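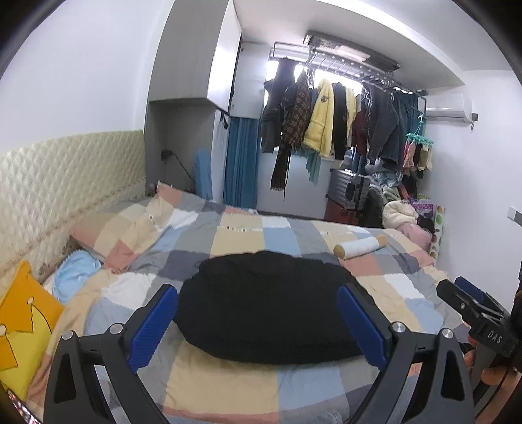
Reiko Hoshino wondered whether we might take the bedding first, before the heating and the gutter, because at the last meeting we left it to the end and everybody was too tired to be sensible about it. This was agreed very quickly and with some relief.

Nuvport House, residents' meeting
Held in the kitchen, Wednesday, 6 p.m.
Minutes taken by Ailbhe Moriarty

1. The patchwork bed in the spare room

We had a good long talk about this one. The bed is much loved by visitors (the duvet in particular, with its big peach and gray and pale blue squares) and the general feeling was that it deserves a bit more care between guests than it has been getting. Reiko would like whoever clears the room to start with anything left lying on the bed, fold it, and only then go on to straighten the duvet, working up from the foot toward the cream headboard. I said I have always gone the other way, from the head down, and we were both rather firm about it for a while! In the end it was left to the person doing the work, provided the squares run straight across when they're finished.

The matching patchwork pillow goes at the head, with the light blue one in front. The white bolster may go wherever it looks nice. Reiko said the yellow cushion is her favorite thing in the room and please could it not be put through the hot wash, whatever the label says. The minutes therefore record: no hot wash for the yellow cushion.

There was also the matter of the little white fringes on the duvet, which some of us adore and some of us find a nuisance. They are staying. Anyone who finds a loose one should leave it alone and tell me, and I'll get out my sewing box, which I am always happy to do on a rainy evening.

2. Black knitwear

It was pointed out that dark wool and a pale duvet do not get along, and that the person who picks up a fuzzy black knit from the bed will often find a fair bit of it has stayed behind. Reiko has had good results with a damp rubber glove, stroking always in the same direction. I have a clothes brush from Dritton that I'd be glad to leave in the spare room if people promise to bring it back should it wander off.

As to folding, we went through it slowly with one of my own cardigans at the kitchen table. Sleeves in first, then the sides, then up from the bottom, and no pressing down hard with the hand. A thick knit can simply be turned over on itself into a soft bundle and left that way, which is how I do mine.
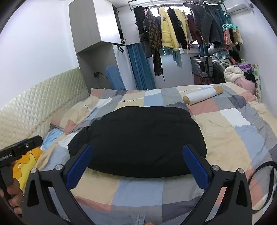 Once a knit has been folded it should go on a shelf, please, and never on a hanger, where the shoulders grow those sad little points. Reiko offered to clear a shelf in the tall white wardrobe, and asked that people close the upper door of it after themselves.

3. Drying

The ceiling rack near the window is free for anybody to use, and we'd all like to see it used more now that the evenings are lighter. Pillowcases and thin things are fine up there. Heavy knits are to be dried flat on a towel. It was asked whether the blue curtain should be drawn back while washing is up, and the answer was yes, please, for the sake of the air.

4. Money

We have 500 dollars set aside for household linen. Reiko had brought a leaflet from Prelarari with some very handsome quilts in it, and we passed it round and admired them, and then passed it round again. No quilt will be bought this spring. We did agree to 3 new pillow protectors and a second set of light blue pillowcases, which I will order before the end of March.

5. Heating and gutter

Both held over again, I'm afraid, as the soup was ready.

To do
Ailbhe: clothes brush, pillow protectors, pillowcases, any loose fringe.
Reiko: wardrobe shelf, and a note for the inside of the door about the cushion.
Everyone: wardrobe door closed, curtain back when the rack is in use.

The next meeting will be in the kitchen at the same time, and Reiko is bringing bread.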